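Notebook, props bench
March, started after lunch

Red tray, second pass. Carrying on from the page with the paper templates, which I am not going to redraw. The question is still whether one tray can hold the whole set for the Lovberg kit, or whether we go back to two shallow bins.

Tray is the cafeteria type, red-orange plastic, raised rim all the way around, rounded corners. 466 mm long over the rim, 440 mm on the floor where things can sit flat. I had written the outside length on the template sheet and then laid out everything as if it were usable floor, so the old layout was wrong by the width of the rims. Crossed out. Anyone using the sheet from the folder should check for the pencil note at the top. If there is no pencil note it is the bad copy and can go in recycling.

The bench was full of the Huris boxes again so I worked at the counter by the sink. The tray doesn't fit square there. It has to go on a diagonal with a part of it out over the basin. It stays put as long as nothing heavy goes on the sink side. I leaned on that side once while reaching for the towel and it tipped a little, nothing fell off. Worth getting a board cut to span the basin if we keep using this spot. There is a leftover shelf in the back that might do.

Carrot first, as it is the biggest of the pieces and everything else has to go around it.
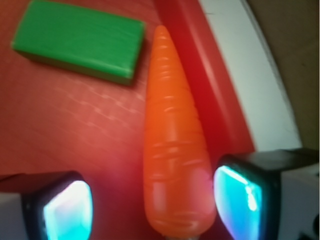 Carrot and green block, trial layout on the red tray.

With the carrot laid this way its tip comes up next to the end of the block with a narrow strip of tray between them. I would like more room than that. When a child picks up the block they are going to catch the carrot tip, and then the carrot rolls. It doesn't roll far. It turns on the narrow end and comes to rest against the rim. Tried it with the wide end toward the rim and it was better, but then the green top is where people grab it and that is the part I trust least. The last one from Lacson came apart right there.

Glare is a problem. The window light comes off the red in wavy streaks and you lose the edges of things, mostly the low ones. With the blind down it was fine. The block holds up better than I expected, it is a strong green and easy to pick out against red. I had wanted to swap it for the yellow one. Leaving it green for now.

Note on color for whoever orders next: orange on red is weak. The carrot reads all right on account of its size and the ridges, but the side nearest the tray picks up a pink tint and the outline goes soft. If the kit is meant to work for people who have trouble seeing low contrast, we want a gray or white tray under the orange things. I have asked Vulholm for a price on the same tray in gray. They list it, but only by the case, and a case is 20. We do not need 20 trays. Will ask if they do a sample.

Texture. The floor of the tray has a diamond pattern, and that does more than I gave it credit for. Small things with a rough underside stay where you put them. Smooth round things don't care about it at all. The pattern also holds crumbs and grit, see cleaning below.

Added the small pieces after that. 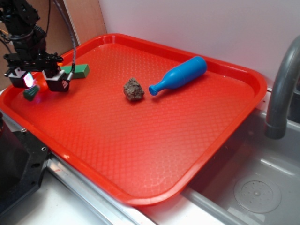

Last changed in March, 4:20 pm (cleaning section added)

The rock is the best behaved thing in the set. Lumpy, rough, it goes down and stays down, and it can be picked up from any side. It sheds, though. After being moved a few times there was a trace of brown dust in the pattern under it. I rinsed it and left it on a paper towel, and will see tomorrow if it still sheds. If it does, a coat of clear matte. Not gloss, the whole reason for having the rock in there is that it feels different from the plastic.

The blue bottle lies on its side and rolls if you look at it. The rock next to it works as a stop, so for now they live together near the middle with the cap end beside the rock. That is a cheat. In use the rock will be gone half the time and then the bottle is off down the tray until it meets the rim. Options I wrote down:

Flat spot sanded on one side of the bottle. Ugly, and the blue is solid so at least it would not show a different color underneath. Haven't checked how thick the wall is.
Stand it up. It will stand, but it goes over at the first bump.
Shallow holder glued to the tray floor. Then the tray no longer nests with the others.
Leave it. A thing that rolls is also useful to practice on.

I lean toward leaving it and writing that into the sheet that goes with the kit.

Green block is up by the rim in this layout, and the conical green brushy piece is near the edge too. Two greens on the same side of the tray is poor planning on my part. The brushy one is dark and the block is bright, so you would not confuse them side by side, but if someone calls out "the green one" there are two right answers. Move the brushy piece to the opposite corner. Or drop it. It came in the Huris assortment with no label and I still have no name for it on the list, it is down as "green cone, bristly." If anyone knows what it is meant to be, write it here.

Cleaning. Tried the tray in the sink with dish soap and the soft brush. The rims and corners come clean with one wipe. The floor does not. You have to go along the diamonds in both directions or it leaves a gray film in the low points, and you only notice once it dries. Took me 4 minutes for the one tray including drying with a towel. That is too long if these are getting washed between groups. Air drying on edge in the rack left spots. A stiffer brush would cut the time, but I don't want to scratch the gloss off. Next time try the vegetable brush from the break room drawer and put it back afterwards.

Carrot again. Went over it ring by ring.
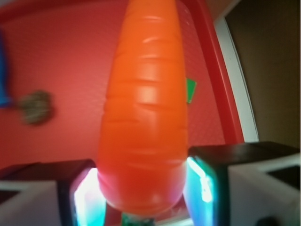
M. Orrin

The grooves are shallow and run all the way down the body. They give a decent grip across the wide part, toward the lower half, and less as you go up toward the tip where it narrows. Gripped low and from both sides it sits straight and does not twist. Gripped high it swings. So the instruction on the sheet should say to take it at the fat end, and the drawing on the sheet, which shows it held by the tip, needs to be redone.

The surface is glossy and gets slick with soap on it. Dry it is no trouble. Dirt collects in the grooves the same way it does in the tray, only there is less of it and a thumbnail and a wet cloth will get it out. I have not tried it in the dishwasher. The sheet from Lacson says top rack only, and I have no faith in the glue, or whatever it is, at the green end. I pulled on it fairly hard. It held. Did not pull on it as hard as a four-year-old would.

Decision for now: one tray, not two bins. Carrot down the middle with more space at the tip, rock and bottle together, block by the rim, green cone in the opposite corner or out. If we get the gray tray I will run the color part again and leave the rest alone.

To do
Throw out bad template copies.
Board for over the sink.
Ask Vulholm about a single gray tray.
Matte coat for the rock if it still sheds.
Redraw carrot grip on the sheet.
Find out if Lovberg wants the lid. They mentioned a lid once and I have seen nothing about it since. With the bottle in there a lid would have to clear it, and I have not measured that.
Blind in the sink room sticks halfway, pull from the left.

Tray and pieces are in the open crate under the counter. The rock is on the windowsill on its towel, please leave it there.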